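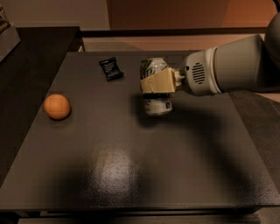
图/Jinfeng Jia

先说一下背景。我在Fevetik那边跟着Kristaps Jaunzems做家务机器人的抓取研究,白天教机械臂拿东西,晚上回家自己收拾屋子。时间一长,两边的经验就串到一起去了,好多“怎么让机器人少失手”的办法,拿来给自家桌面用也挺顺手的。上次写收纳那篇,后台好多人留言问我们到底在研究什么,这回就一起讲了吧,想只看家务窍门的可以直接翻到后半段,没关系!

我们做的题目说白了就一句话:桌上放着几样日常小东西,让机器人按要求拿其中一样,旁边的别碰。球、小包零食、易拉罐,就这种谁家茶几上都有的东西。听着简单吧?我刚进组的时候也这么想,结果头一个星期光是跟易拉罐较劲了。

罐子难在哪儿呢,空罐的壁薄,夹紧了会瘪,夹松了一提就往下滑。球呢,是会跑,爪子要是一边先碰到,它就滚走了。小包装零食平躺着的时候最烦人,薄薄一片贴着桌面,爪子下不去,得找那个压了边的封口,从封口那头下手。

一开始我们的做法是给每样东西单独录演示,人带着手臂做一遍,机器照着学。罐子录罐子的,球录球的,录完了合在一起训练。这么练出来的模型,桌上只有一样东西的时候表现挺好,摆上三样就开始犯糊涂,叫它拿罐子,它半路拐去找球。Amanuel Lemma看了几段回放,说问题可能出在演示太“干净”了:录的时候桌上就那一样东西,模型压根没必要去分辨,闭着眼睛往有东西的地方伸就行。

所以后来改了录法,我们组里管它叫“乱桌法”(名字是我起的,论文里当然没这么写)。规矩很简单:每次录演示,目标旁边一定要有别的东西,位置每次都挪,目标也轮着换。同一张桌子、同样三样东西,这一回拿罐子,下一回拿球,再下一回拿零食。演示总数是3000条,跟原来那批一样多,一条都没多录,就是换了摆法。Abenezer Yilma负责把两批数据分别训练,再拿到同一张桌上去考试。

考试一共752次,两个模型用同样的摆法。乱桌法那个,拿错东西的情况少了一大截,半路拐弯的毛病基本不见了。夹瘪罐子的次数倒是没什么变化,这个我得老实讲,力度的问题靠换摆法解决不了,后面还得另想办法。还有一个我们没料到的:深色包装放在深色桌面上,两个模型都容易漏看,乱桌法只好了一点点。Stuart Inskip怀疑跟桌面反光也有关系,顶灯在台面上照出一块白的,东西靠近那一块就更难认。这条我们还在查,February之前大概不会有准信。

对了,第3001条演示是我手滑多录的,内容是罐子被我碰倒以后滚到地上。按规矩没放进训练里,不过我自己留着了,哈哈。

好,研究讲到这儿,下面是我从里头偷来的家务小窍门,都是自己家里用着的。

一、深色桌面配浅色托盘。机器人会漏看深色小包装,人也会!我家餐桌是黑的,黑色遥控器、黑皮小本子放上去,找的时候能找半天。后来买了个米白色的浅盘,凡是深色的小东西一律进盘子。浅色桌面就反过来,用深色盘子。

二、容易滚的东西给它一个窝。球、鸡蛋、圆滚滚的橙子,别直接搁台面上。找个瓶盖,翻过来就能托住乒乓球大小的东西,大一点的用胶带芯。胶带用完了那个纸圈别扔,我抽屉里攒了一摞。鸡蛋我是放在叠成圈的厨房毛巾上,打蛋的时候顺手拿,毛巾还能擦手。

三、袋装零食立着放。平躺着的小袋子难拿,这个我在实验室里已经领教够了。家里找个窄一点的盒子,小袋子封口朝上竖着插进去,像插卡片一样,要哪包抽哪包,也看得见还剩什么。我用的是Purness的抽屉隔盒,鞋盒剪矮一截也行,边上贴圈纸胶带就不割手了。

四、灯下反光的那块地方别放要紧的东西。晚上开着顶灯,坐下来看看你家桌上哪儿最亮,那一块留空,或者铺块布垫子。擦桌子也一样,正对着灯看不出油印子,要歪着头从侧面看过去,一道一道的全出来了。擦完换个方向再看一遍,我妈看见我这样擦桌子总觉得我脖子有毛病。

五、空罐子要拿稳,手往下一点。满的饮料罐抓哪儿都行,空的抓中间一使劲就凹。收空罐的时候我习惯捏靠近底部那一圈,那里硬,不容易变形。要是本来就打算回收压扁,那先控干再踩,不然地板上全是甜水,第二天黏拖鞋。

六、教小孩收拾,也可以用“乱桌法”。Jestby那边有个朋友听我讲完就拿去试了:不要每次只拿一样东西出来让孩子放回原位,桌上混着摆几样,你报一个,他拿一个,拿对了再报下一个,顺序每次都换。他家老大现在能分清洗碗布和擦桌布,比他爸强。小的那个还是什么都往嘴里送,再等等吧。

七、动手之前先看一眼旁边。机器人出事故,很多时候是胳膊肘扫到别的东西,爪子那头反而没问题。人拿杯子也这样,眼睛盯着杯子,袖子把酱油瓶带倒了。我现在伸手之前会先把靠近自己这边的东西挪开,衣袖往上撸一把,做饭时尤其管用。

留言里有人问我家有没有用机器人做家务,没有,家里就一台扫地的,还老卡在Ambaye那张矮茶几底下。卡住的解决办法是在茶几腿之间横一根伸缩杆,窗帘杆那种就可以,高度调到刚好碰到机器前面的挡板,它撞一下自己就转弯了。杆子两头记得垫点软的,不然茶几腿会磨花,我家左边那条腿已经花了一道,正在找颜色对得上的补漆笔,有好用的牌子麻烦在下面跟我说一声。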